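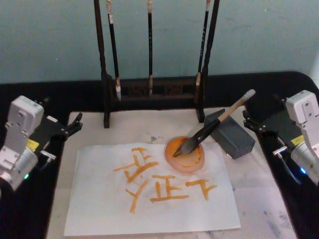

Why are calligraphy brushes hung with the tip down after washing?
Hanging lets water drain away from the glued root of the tuft, where trapped moisture loosens hair over time.

3.2 Storage and hair loss

Loan records from the Ridgeway and Bromgate teaching collections list 3,848 brush returns. Of these, 356 were logged with shedding or a split tip. Returns were sorted by storage method - hung, laid flat, or stood upright in a jar - using the notes kept by each desk. Brushes with no storage note were left out of the comparison. 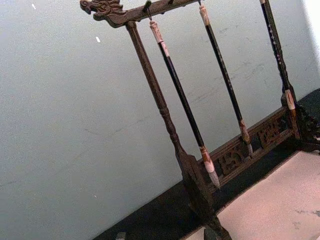
Figure 2. Dragon-head finial and turned post of a dark wooden brush rack.

Shedding was most common in jar storage. Flat storage gave mixed results, and Baptiste reads this as an effect of airflow under the tuft. We did not test that claim. Ink left near the root was a second likely cause, and the records do not separate the two.

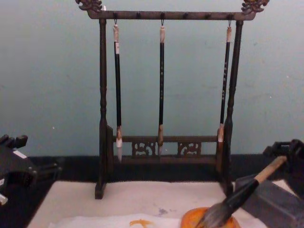
(b) Brushes hung by metal loops from the crossbar.

Loop failure was logged separately. A brush that falls from a hook can bend its tip, but the desks recorded the loop and the tip on different forms - the link could not be traced. Dison cord was used for repairs at Bromgate only.

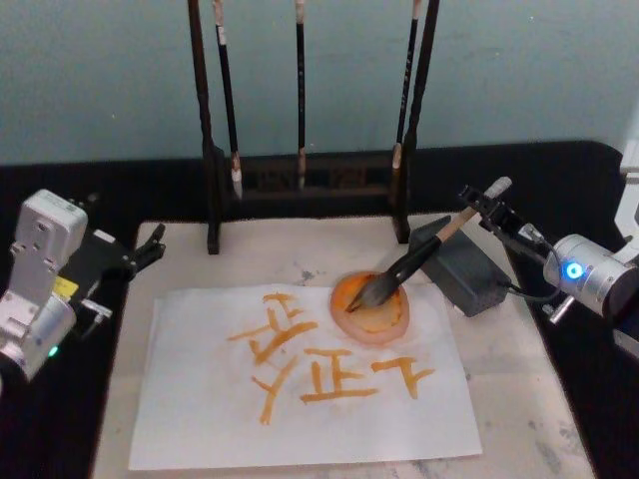
(c) Three brushes with pale tips hanging between the rack posts.

Room humidity was not logged at either site before May, so no correction was applied.

Last updated: May

Related items
Lyons, E. Root glue and water uptake in goat hair brushes
Baptiste, E. Notes on Hustotine as a tuft adhesive
Ink residue in shared teaching brushes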